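Home | Projects | Reports | Contact

Clivness Clamp and Fixture Refurbishment – Progress Report to the Bramville Trades Fund
January 25, 2023
Prepared by Vasiliki Deligiannis, stores and workshop

1. Purpose

The grant covers the inspection, repair and return to service of the hand clamps held at the Clivness tool store, along with a written handling procedure for member workshops. This report covers work completed to date, money spent, and what remains before the closing report in March.

2. Status of stock

The register taken over from the former Chrysikopoulos store listed 71 clamps. All have now been tagged and given a first inspection. Inspection covers the straightness of the frame, the condition of the thread over its full length, play in the swivel pad, and the fit of the handle. Findings are entered on a single card per clamp and copied to the register by Lurdes Rebelo.

12 clamps were set aside at first inspection. Most have thread damage close to the pad end, consistent with overtightening against hard stock. Two have frames that have opened under load and will be scrapped. A bent frame can't be brought back to a condition we would sign for, and the cost of trying exceeds the price of a new one. The rest of the set-aside group need a replacement screw or pad. Screws are on order from Grosurero.

Cleaning is behind inspection. The original plan had both done at the same bench in one pass, but oil and grit from cleaning got onto the cards and onto the surface used for the frame check. The two jobs are now separate.

3. Bench setup

Clamps are laid on their side for handling and layout work, with the screw parallel to the long edge of the board. A clamp stood on its frame tends to roll toward the handle when the screw is run out, and the readings taken that way in the first week did not repeat. Those clamps were checked again. The smooth board sits on top of the slotted table so that small parts do not drop into the grooves.
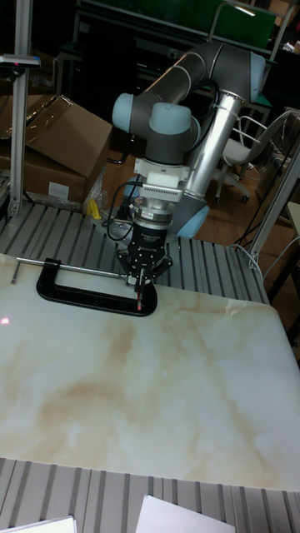

Figure 1. Black C-clamp on its side on the marble-patterned board, screw running horizontally.

Glare on a pale surface makes fine thread damage hard to see. Iraklis Chatzigeorgiou has proposed a matte gray mat for the thread check only, leaving the board as it is for layout. A sample mat has been requested. Until it arrives, threads are checked by hand with a running nut where the size allows, and by eye under a side lamp for the larger sizes.

4. Handling procedure

Draft 2 of the procedure went to the member workshops for comment. Beverley Nepia returned detailed notes, the main ones being:

– the draft did not say how far the screw should be run in for storage. It now says to close the screw until the pad is lightly in contact, then back off one turn.
– the lubrication section called for oil on the pad joint and the thread. Oil on the pad marks bare wood. The revised text calls for dry lubricant on the joint and a light wipe of oil on the thread.
– the section on scrapping needs a named person to sign. This has been added as a blank line on the card.

Comments from the other workshops are still open.

5. Spending

Spending on parts to date is $656, all of it on replacement screws and pads. The tags and cards came from existing stock and have not been charged to the grant. No change to the approved budget is requested.

6. Remaining work

Fit the replacement screws and repeat the inspection on those clamps. Finish cleaning. Issue the final procedure. Anastasia Stamatopoulos will check the register against the shelves before the closing report is submitted. The only item likely to move is the screw delivery – if it slips, the affected clamps will be listed in the closing report as out of service.

0 comments | 2 shares

Related items
Tool store register: how to read a stock card
Bench vises – inspection notes
Bramville Trades Fund: reporting dates
Lending terms for member workshops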